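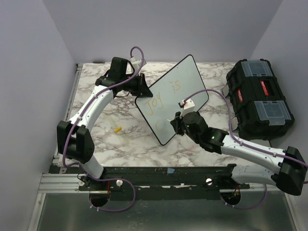

Old marker won't come off whiteboard

Theerawat Chareonsuk
Posted Thursday

I have a small whiteboard that I use for grocery lists. I left a list on it since May and now the dry eraser only takes off part of it. You can still read most of the words. I tried water and a paper towel, no change. The marker was a regular dry erase one, Lulix brand, not permanent. Is there a way to save the board or should I get a new one? It was only 15 dollars.

2 replies

Kheri Biwott
Write over the old marks with a fresh dry erase marker and wipe right away, while it's still wet. The new ink loosens the old. Do a few words at a time. If there is still a shadow, put rubbing alcohol on a soft cloth and rub, then wipe with plain water and dry it. Don't use scouring pads or powder cleanser. They scratch the surface and after that every marker will stain. Let it dry before you write on it again.

muli3008
Hand sanitizer worked on mine. Some colors are worse than others, red took me 2 tries.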